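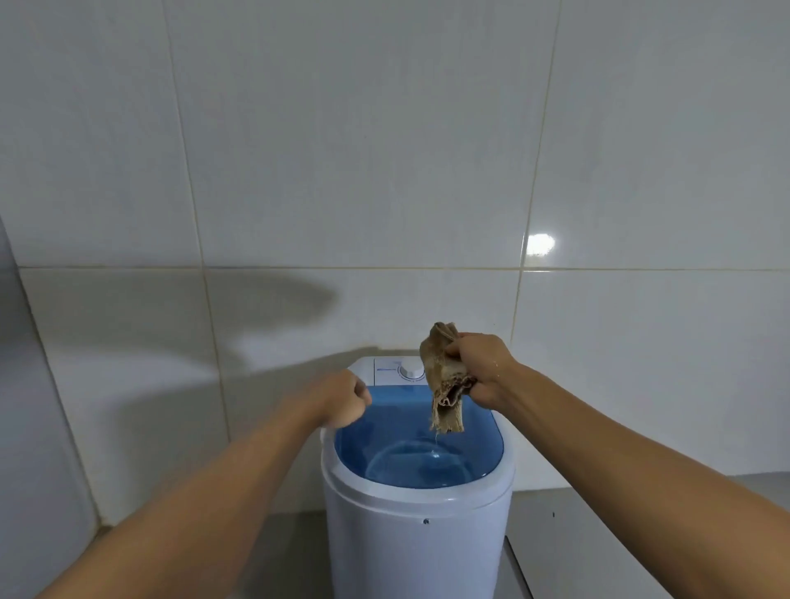 Clendex Mini Top-Load Washer, reviewed by Panagiotis Lazaridis
5 June 2018

I've had this little washer since March and I'm still kind of delighted with it! My apartment has no hookups and the laundromat is a bus ride away, so for years I did my socks and T-shirts in the sink and let everything else pile up.

You fill it yourself from the top. I use the shower hose, other people probably use a bucket. The opening is a nice wide oval so you don't slop water all over the floor (well, I did once, but I was on the phone). The tub inside is see-through blue plastic, which I thought looked a bit like a toy in the listing, but it has grown on me and it wipes clean in seconds.

Controls: one timer knob. Turn it, walk away. I give T-shirts 16 minutes and dish towels a little longer. The panel sits up at the back, so I'm not reaching across a tub of water to get at it.

It's a small machine and you have to respect that. I tried a pair of jeans and a hoodie together and they just sat there and sulked. One pair of jeans alone goes round fine. Bath towels, no. Baby clothes would be perfect, and my sister has already asked to borrow it.

My gripes are small ones. You still have to wring things out by hand, and the tick marks around the knob could be a lot bolder for those of us who don't wear our glasses in the bathroom. It also hums louder than my old Lindqvist fan, though I can hear the radio over it.

Would I buy it again? Yes, in a heartbeat. Mine lives by the tiled wall in the bathroom, and I've done 2 loads already this morning.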